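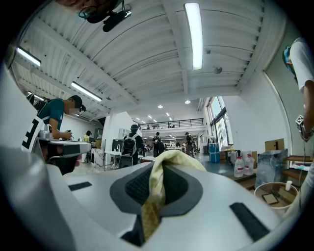
4. Flirow 핸드 그리퍼 조립 후 설정

4장은 조립을 마친 Flirow 그리퍼 두 개(왼손용, 오른손용)를 Muster 기록 프로그램에 연결하고 첫 시험 기록까지 하는 순서를 다룬다. 3장의 하우징 조립과 배선 점검이 끝나 있어야 한다. 설정은 실제로 사용할 장소의 조명 아래에서 한다. 그리퍼 카메라는 화각이 넓어서 천장까지 화면에 들어오는데, 긴 형광등이 달려 있고 한쪽 창으로 햇빛도 들어오는 작업장이라면 노출을 자동으로 두었을 때 마커 인식이 끊기는 일이 잦다. 집에서 설정한 값을 공동 작업장에 그대로 가져오지 말고 4.3을 다시 한다.

4.1 준비물

그리퍼 본체 2개
마커 큐브 2개(L, R 표시 확인)
2.5mm 육각 렌치
충전된 배터리 팩과 가슴 스트랩
USB-C 케이블 2개
Muster가 설치된 노트북
시험용 천 한 장과 넓은 통 또는 바구니

참고: 시험용 천은 무늬가 없고 얇은 것이 좋다. 두꺼운 수건은 손가락 사이에서 밀려 나와 닫힘 값을 확인하기 어렵다.

4.2 마커 큐브 고정

1. 그리퍼의 전원을 끈다.
2. 큐브의 L, R 표시와 그리퍼 손잡이 안쪽의 표시가 같은지 확인한다.
3. 큐브를 손가락 아래쪽 받침에 끼우고 나사 네 개를 손으로 먼저 돌려 넣는다.
4. 렌치로 대각선 순서로 조인다. 큐브가 흔들리지 않으면 멈춘다.
5. 마커 면에 지문이나 먼지가 있으면 마른 천으로 닦는다. 알코올은 쓰지 않는다. 인쇄면이 번진다.

주의: 나사를 지나치게 조이면 출력물로 만든 받침에 금이 간다. 금이 간 받침은 접착제로 붙여 쓰지 말고 새로 출력한다. 접착 과정에서 각도가 조금만 틀어져도 위치 추정값이 한쪽으로 계속 밀린다.

주의: 좌우 큐브를 바꾸어 달아도 프로그램은 오류를 내지 않는다. 기록을 재생하면 왼손과 오른손이 뒤바뀌어 있고, 이렇게 저장된 기록은 현재 버전에서 고칠 수 없다.

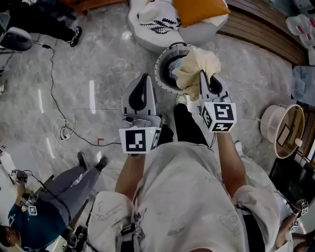 4.3 카메라 노출 설정

1. 두 그리퍼를 노트북에 연결하고 전원을 켠다. 표시등이 녹색이 될 때까지 기다린다.
2. Muster에서 장치 > 카메라를 열고 자동 노출을 해제한다.
3. 노출 값에 183을 입력한다. Hajdu 작업장에서 형광등을 모두 켰을 때의 기준값이다.
4. 그리퍼를 평소 작업하는 높이로 들고 천천히 좌우로 돌린다.
5. 화면의 마커 테두리 표시가 끊기지 않으면 저장을 누른다. 끊기면 값을 10씩 낮추어 4번부터 반복한다.

바닥이 광택 있는 돌이나 타일이면 조명이 반사되어 흰 띠처럼 찍힌다. 띠가 마커와 겹치는 자리에서는 노출을 낮추어도 잘 해결되지 않는다. 작업 위치를 한 걸음 옮기거나 조명 하나를 끄고 다시 확인한다.

참고: 머리 쪽 카메라를 함께 쓰는 경우 노출은 따로 저장된다. 그리퍼 값을 복사해도 적용되지 않는다. 고개를 조금 숙였을 때 양손의 큐브가 모두 화면에 들어오는지도 이 단계에서 본다. 소매가 넓은 옷은 큐브를 가릴 수 있으니 걷어 올린다.

4.4 손가락 열림과 닫힘 보정

1. 장치 > 손가락 > 보정을 연다.
2. 왼손 그리퍼의 레버에서 손을 떼고 손가락이 끝까지 벌어지게 둔다. 엔코더 값이 멈추면 열림 저장을 누른다.
3. 레버를 끝까지 당겨 안쪽 패드가 맞닿게 한다. 값이 멈추면 닫힘 저장을 누른다.
4. 레버를 세 번 당겼다 놓고 저장한 값으로 돌아오는지 본다.
5. 오른손 그리퍼도 같은 방법으로 한다.

Lamai Jaidee가 조립한 첫 세트의 값은 열림 2,893, 닫힘 2,555였다. 출력물의 치수와 스프링 장력에 따라 달라지므로 같은 숫자가 나올 필요는 없다. 열림 값이 닫힘 값보다 작으면 엔코더 자석이 뒤집혀 들어간 것이다. 3.6으로 돌아가 자석 방향을 바꾼다.

레버를 놓았는데 값이 천천히 돌아오면 축에 먼지나 출력 찌꺼기가 남아 있을 수 있다. 손가락을 분리해 축 구멍을 닦는다. 윤활유는 패드에 묻으면 천이 미끄러지므로 쓰지 않는다. 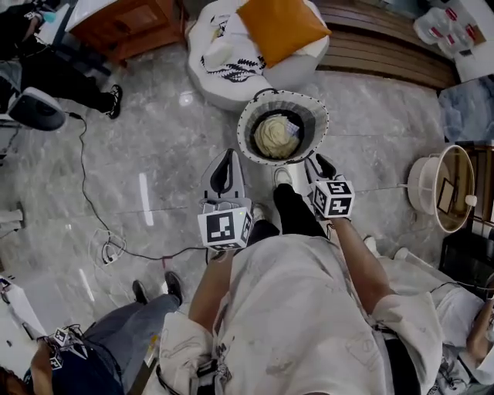 4.5 작업 공간 배치

1. 바닥에서 작업할 자리를 정하고 시험용 통을 두 그리퍼가 모두 닿는 곳에 놓는다.
2. 전원 케이블과 데이터 케이블은 벽 쪽으로 돌린다. 작업자의 발과 통 사이로 지나가게 하지 않는다.
3. 남는 케이블은 감아서 묶는다.
4. 여러 명이 동시에 기록할 때는 팔을 뻗어도 옆 사람의 그리퍼에 닿지 않는 간격을 둔다.
5. 각자의 마커 번호가 겹치지 않는지 Muster의 세션 목록에서 확인한다.

주의: 번호가 같은 큐브 두 개가 한 화면에 들어오면 위치가 두 지점 사이를 오간다. 공동 작업장에서 가장 많이 접수된 문제다. 큐브를 빌려 쓸 때는 반드시 번호를 다시 등록한다.

주의: 그리퍼를 든 상태에서는 발밑이 잘 보이지 않는다. 이동할 때는 기록을 멈추고 그리퍼를 내린 뒤 걷는다.

4.6 시험 기록

1. 천을 통 안에 구겨 넣는다. 접어서 넣으면 잡기가 너무 쉬워 시험이 되지 않는다.
2. 스트랩을 매고 배터리 팩을 고정한다. 가슴 쪽 케이블에 손가락 하나가 들어갈 만큼 여유를 둔다.
3. Muster에서 새 기록을 만들고 이름을 test_01로 한다.
4. 양손 그리퍼를 몸 앞에 들고 기록 시작을 누른다. 다른 사람이 눌러 주면 편하다.
5. 2초 동안 움직이지 않는다. 이 구간이 기준 자세로 쓰인다.
6. 한쪽 그리퍼로 천의 가장자리를 잡아 통 밖으로 들어 올린다.
7. 다른 쪽 그리퍼로 옮겨 잡고 바닥에 내려놓는다.
8. 다시 2초 동안 멈춘 뒤 기록을 끝낸다.

들어 올리는 동작은 평소보다 조금 느리게 한다. 빠르게 움직이면 마커가 흐려져 중간 구간이 비게 된다. 천을 놓쳤을 때는 멈추지 말고 다시 잡는다. 실패한 동작이 들어 있어도 시험에는 지장이 없다. 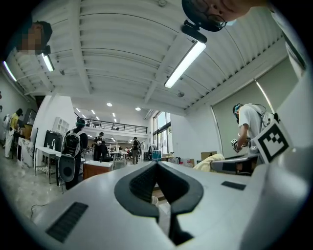

4.7 결과 확인

기록을 재생하고 다음 항목을 순서대로 본다.

1. 마커 인식률이 95% 이상인지 확인한다. 그보다 낮으면 4.3을 다시 한다.
2. 손가락 그래프가 천을 잡는 순간에 내려가고 놓는 순간에 올라가는지 확인한다. 반대로 움직이면 4.4의 값을 점검한다.
3. 천을 잡고 있는 동안 그래프가 완전 닫힘보다 약간 위에 머무는지 본다. 천의 두께만큼 차이가 나는 것이 정상이다.
4. 처음과 끝의 정지 구간에서 위치가 떨리지 않는지 본다. 계속 떨리면 큐브 나사가 풀린 것이다.

천이 늘어져 그리퍼 카메라 앞을 덮는 구간은 영상만 가려지고 손가락 값은 그대로 기록된다. 짧은 구간이면 무시한다. 매번 같은 자리에서 가려지면 천의 가운데 대신 가장자리를 잡도록 동작을 바꾼다.

4.8 자주 생기는 문제

표시등이 켜지지 않음: 배터리 팩의 커넥터를 뺐다가 다시 꽂는다. 그래도 켜지지 않으면 좌우 케이블을 바꾸어 케이블 불량인지 확인한다.

한쪽 그리퍼만 목록에 나타남: USB 허브를 거치지 않고 노트북에 직접 연결한다. Nukent 보드 초기 펌웨어에서는 허브 인식이 불안정하다.

손가락이 끝까지 닫히지 않음: 패드 가장자리가 들떴는지 본다. 들뜬 패드는 떼어 내고 새 양면테이프로 붙인 다음 4.4를 처음부터 한다.

영상과 손가락 값의 시간이 어긋남: 두 장치를 모두 끄고 왼손, 오른손 순서로 켠다. 기록 중에는 노트북의 절전 기능을 꺼 둔다.

개정: 2022년 11월 10일. 4.5의 번호 중복 항목 추가(Rimantas Žukauskas), 4.7의 손가락 그래프 설명 수정(Deepika Marar). 배터리 교체와 보관 방법은 5장에 있다.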